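Parish Libraries Deserve a Place in the Budget

The parish library at Clerkby holds 4000 volumes on church history and early Christian writing, yet it opens only two afternoons a month. The diocese of Vivthorpe should fund longer hours. Study of the Fathers has long been left to universities, and lay readers have few other ways to reach these texts.

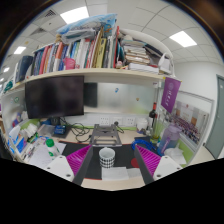
A modest grant would allow the reading room to open five days a week from February. Congregations that ask their members to know the tradition should make its books available to them.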